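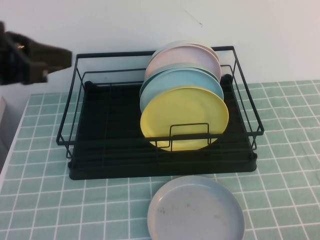

Black wire dish rack on a checked tablecloth.

4. Entering results on match day

Use this section when you are running the Ravley scoring desk at a school or club tournament. It applies to software issued after March 16, 2018. Set up your teams and courts (section 3) before you start.

4.1 Opening a match

1. Switch on the desk unit and wait for the green light.
2. Choose Fixtures, then the court number.
3. Check both team names against the referee's card. If they are the wrong way round, press Swap ends.
4. Set the length of each half. The Kudcombe league format is loaded as standard.
5. Press Open match. The clock stays at zero until the first whistle.

Note: a team with fewer than five players listed cannot be opened. Add the missing names under Squads and try again.

4.2 Recording goals and cards

1. Press Home or Away when the referee signals a goal.
2. Enter the shirt number. If you missed it, press Skip and fill it in at half-time.
3. For a suspension, press Card and pick the player. The two-minute timer runs with the match clock and stops when it stops.

To remove a goal, press Undo within 40 seconds. After that the score can only be changed from the Corrections page, with the match code.

Caution: do not press Close match at half-time. A closed match is sent straight to the group table and has to be reopened by the tournament organiser.

4.3 Closing and sending

1. At the final whistle, press Stop, then Review.
2. Read the score aloud to the referee and both team managers.
3. Press Close match. The group table updates on every linked screen – this can take a minute in a large hall.
4. If the network is down, the result is kept on the unit and sent later. The unit holds 1,000 results.

Note: teams level on points are placed by goal difference, then by goals scored. To use head-to-head results first, as at the Nundutgate schools event in July, change the order under Table rules before the first match is opened.

For linking a Brouwer wall scoreboard, go to section 5.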